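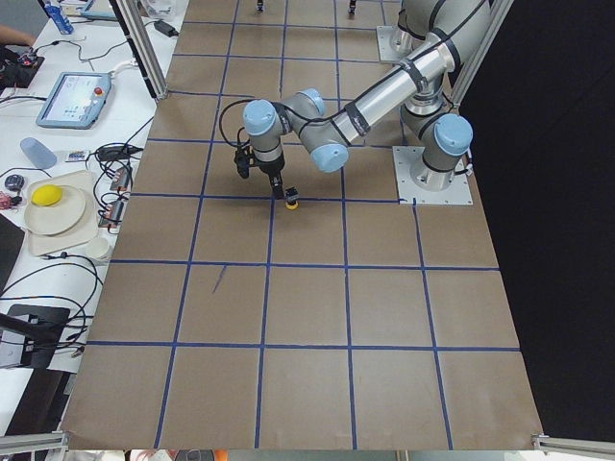 Figure 6. The papered work table, with the tape grid laid out in both directions.

3.2 Preparing the table surface

Readers who have tried to study how small things end up where they do on a table will know that the table itself causes a surprising share of the trouble. A bare top shines, it picks up scratches, and after a few weeks everyone has a private idea of where "the middle" is. We settled on brown kraft paper early in the Stenunik study and have stayed with it ever since, partly for its dull, even color and partly (we admit this freely) for its price. One roll lasted us through all 54 sessions, with enough left over to wrap the parcels we sent to our colleagues at Virkdale.

The grid is blue painter's tape, run lengthwise first and then crosswise. As Figure 6 shows, the cells are only roughly square. We did try harder than this in March, with a long ruler and a good deal of patience, and found that the paper crept a little under the tape as we pressed it down, so the careful lines drifted anyway. For our purposes a cell is simply a named place. What matters is that two people looking at the same table give the same answer, and on this the tape did very well: of the 2,209 placements in the Softić log, our two readers disagreed on 13.

Most of those disagreements concerned objects resting on a line. The small black-and-yellow cylindrical object in Figure 6 is at just such a spot, right on one of the crosswise strips in the upper-middle part of the grid. We had hoped early on to forbid these placements altogether, but people put things down where it suits them, and it seemed a shame to tidy away the very habit we had set out to look at. A line placement is therefore given its own code, and both neighboring cells are written beside it.

Pen marks on the paper deserve a word as well. There is a short, dark diagonal one in a cell near the center-left of the sheet in Figure 6, and other sheets gathered a few of their own. We left such marks alone – a fresh sheet means fresh tape, and fresh tape means checking every cell again – and replaced the paper only when it tore or began to curl at the borders. Sheet changes are listed in the Plorus notebook, together with the session that followed each one, and the cell names carry over from sheet to sheet.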